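Fistdale Site, Building 4
Manipulation Cell Inspection Checklist, With Inspector Comments
Cell: Bota bench, wrist-camera arm, two-finger gripper
Inspection date: Nov 9, 2024
Basis: Ntuli cell rules, current revision, and the site lockout procedure

Ratings used: OK, OK with comment, Action, Not applicable. Items rated Action must be closed before the next unattended run. Items rated OK with comment may stay open until the December inspection.

Section A. Access and stopping

A1. Emergency stop within reach of the operator position: OK.

A2. Emergency stop tested from each button in turn, arm moving at reduced speed: OK. Arm held position after each stop. Reset required a separate action at the pendant, as the rules call for.

A3. Floor marking at the reach limit: Action. Marking tape is worn through on the door side. Replace the full run. Patches lift at the ends and have been written up before.

A4. Key switch for teach mode removed when the cell is unattended: OK with comment. Key was out, but the key log had no entry for the last removal.

A5. Reduced speed setting locked during hand loading: OK.

Section B. Gripper

B1. Finger mounting screws at specified torque, witness marks aligned: OK.

B2. Finger tips free of chips, burrs and residue: OK with comment. Slight polish on the inner faces. Not a defect under the rules. Record it again in December and compare.

B3. Grip force limit set for the object class in use: Action. The limit stored in the controller was 33 newtons. The posted value for soft items at this cell is 30. Reset the stored value and have a second person confirm it. A soft item will not usually show damage at the higher setting, but the posted value also protects a hand between the fingers, and the two values must match.

B4. Hold on power loss: OK. Test piece was retained with drive power removed.

B5. Soft items to be gripped across the narrow part, with both tips in contact before the lift. Single-side contact drags the item over the bench and gives a false grip signal on this model of gripper. Rating: OK with comment. The contact check is enabled in the program, but the time allowed for it can be edited at operator level. Move it to supervisor level.

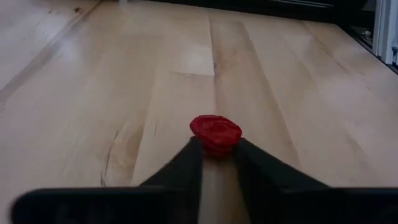
B6. Clearance between finger tips and bench at the lowest programmed point: OK. The program holds the minimum given in the cell sheet. Recheck after any change of fingers, and after any work on the bench top that alters its height.

B7. Pinch points at the finger bases labeled: Action. One label is missing and the other has faded. Use the Greltstead label set kept with the spares.

Section C. Work surface

C1. Surface fixed to its base, no movement under hand load: OK.

C2. Surface condition. Small marks and natural grain are acceptable on wood. Raised splinters, open joints that can catch a finger tip and loose fasteners are not. Rating: OK.

C3. Reflections. Glossy finishes may produce bright patches that shift with the arm position. The rules require a detection test under the lighting used in production. Rating: OK with comment. Test was run with the overhead lights on only. Repeat with the blinds open.

C4. Items not needed for the task kept outside the arm's path: OK with comment. The path was clear. Storage limits for the area beyond the bench are not written into the cell sheet and should be.

Section D. Camera and cabling

D1. Wrist camera bracket tight, lens clean: OK.

D2. Cable slack at full wrist rotation: OK. No rubbing at the strain relief.

D3. Loss of camera signal brings the arm to a controlled stop: OK. Tested by disconnecting at the cabinet. The arm can take up to 4 seconds to report the fault on the pendant, and operators should wait for the message before opening the cell.

Section E. Records

E1. Cell sheet posted and legible: OK.

E2. Program number on the sheet matches the controller: OK. Program 134 on both.

E3. Operator training entries current: OK.

E4. Previous actions closed: Action. The floor marking item was signed as closed on the strength of a patch repair. Reopen it and link it to A3.

Open actions: A3, B3, B7, E4. Unattended running is suspended until all of them are signed off. Attended running at reduced speed may continue once B3 is complete.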